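Drurkham Kitchen Clear-Out: Gallery

Posted 26 April 2025 by Maxine Rakena
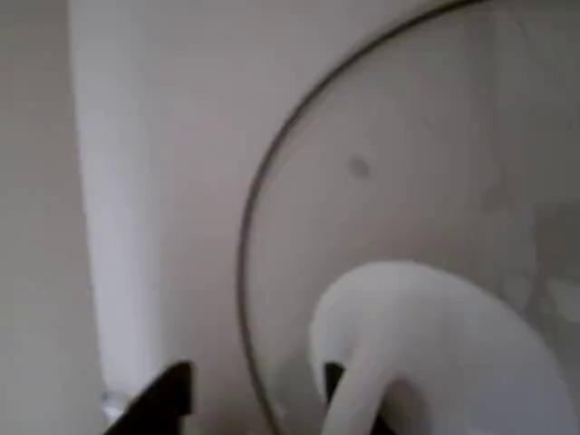 The kitchen at Drurkham has served the upstairs flats for years, and most of its shelves had not been sorted since the last repaint. Kiri McAlister and I went through the cupboards before the new shelving goes up in May. Clear pieces like the big round one with the thin dark rim were set aside to be matched with whatever they belong to. They get stacked in the wrong place more than anything else we own. The walls are staying pale, so no painting is planned this time.

The rest of the gallery is still being put together. Until then, these are the notes that go with each area.

Lids and covers
Anything with a matching pot or dish stays. Odd ones go in the box by the back door until the end of May. If one of them is yours, take it home.

Dishes and bowls
The everyday plates are moving to the low shelf so the kids can reach them. Serving bowls go above the fridge. Mekdes Sisay has asked that the heavy ones be kept on the bottom.

Small appliances
Two toasters was one too many. Chaiwat Mahawong took the older one. The rice cooker stays on the counter and its cord gets wrapped when it is not in use.

Shelving
Eero Heinonen is putting up the new shelves, which came to $252 with brackets. They are deeper than the old ones, so please do not push things all the way to the back.

Labels for the shelves are in the top drawer. If you move something, move its label too.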